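Gekatico Parts Sorting Set
README and data card, release 3

Summary

This set holds recordings of a single robot arm moving small electrical components between two trays. It was made by the student robotics project at Mullton as the practical half of the second-year automation course. It contains 216 episodes, of which 44 are held out for testing. The class uses it to train and compare simple imitation policies. It is also the practice data for the sorting round of the Prarnard student competition.

Contents

episodes/ one folder per episode, with video, joint states and gripper state
splits/ train.txt and test.txt, one episode name per line
labels/ part class, start tray, goal tray, outcome
notes/ operator remarks, free text, not checked
tools/ the Rusu loader and two plotting scripts

Video and joint states share one clock. Gripper state is logged on change only, so it has to be filled forward before use. The loader does this by default. If you read the files yourself, do it before resampling or the closing edge will shift.

Task

The work area is a white table with a stainless steel tray on the left and a light blue plastic tray on the right. An episode names one part class, one start tray and one goal tray. The operator moves the named part and returns the arm to a clear position. Other parts may be present and are to be left alone. Parts are not placed in fixed slots, and their facing direction is not controlled.

The part classes are:

button: pushbutton or indicator, with or without its contact block
terminal: terminal block or similar connector
ring: rubber ring or grommet
other: anything the labeler could not assign
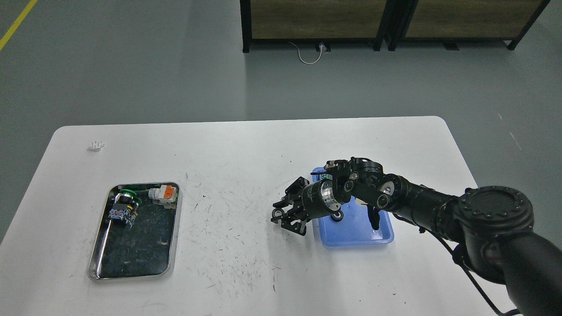
Open gripper between the steel tray and the blue tray.

Labels

Each episode was labeled by two students working separately. Where they disagreed, the part class was set to "other" and both original labels were kept in the file labels/disputed.csv. Most disputes concern buttons that had come apart from their contact blocks. The rule from release 2 onward is that either half counts as "button".

Outcome is one of four values: done, dropped, wrong_part, aborted. A part resting on the rim of the goal tray is counted as dropped. Episodes marked aborted are kept in the train split but the loader skips them unless keep_aborted is set to true.

The labels file has 1,046 rows, one per grasp attempt. Row counts and episode counts will not match. Join on episode name and attempt number.

End effectors

The set includes more than one end effector. The field "hand" in each episode header is either "parallel" or "multi". Action vectors have different lengths for the two values. Do not batch them together without padding. The baseline in tools/ was trained on "parallel" only, and results on "multi" should be reported in a separate column.

For "multi", finger joints are given in radians, in the order used by the driver. Finger contact is not measured. An early version of this card said that it was; that was an error.
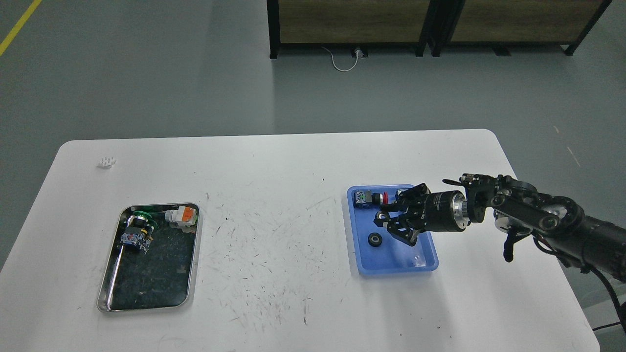 Gekatico forum, on release 2: We lost most of a Saturday to the finger joint order. Our plots looked fine and the policy still closed the wrong finger first. Please put the order in the episode header and not only in the driver source.

Release 3 adds the field "joint_order" to every header. Files from release 2 can be updated in place with tools/add_order.py. The script writes a copy of the old header beside the new one and stops if a copy is already there.

Known problems

The arm hides part of the blue tray in many frames. Labels were made from the whole episode, so a part may be named in a frame where it cannot be seen. Per-frame detectors trained on these labels will inherit this.

The tabletop has many dark scratches and marks. A threshold on dark pixels is a poor way to find parts on it, and several class projects have failed this way. The bottom of the steel tray is dark and mottled, and has the same effect on dark parts.

Background is nearly constant across the set. Policies trained here should not be expected to work on another table without more data.

Operator skill is uneven. Early episodes contain long pauses and repeated approaches. These were not trimmed. Students who want shorter episodes can use the trim option in the loader, which removes stretches where no joint moves for 90 frames.

Use in the course

Teams may use any part of the train split. The test split may be run once per hand-in. Hand-ins need the config file, the random seed and the full table of outcomes. A mean score alone will be returned without a grade. Teams that collect extra episodes must submit them with the same header fields, and must state which operator recorded which episode.

For the Prarnard round, the practice data may be mixed with a team's own recordings. The round uses the same part classes but not the same individual parts.

Changes

Release 3: joint_order added; two corrupt episodes replaced; test split unchanged.
Release 2: second labeling pass; rule for separated buttons; "multi" episodes added.
Release 1: first class version, "parallel" only.

Reporting errors

Open an issue in the course repository with the episode name, the attempt number and the loader version. Label corrections are collected through the term and applied in August.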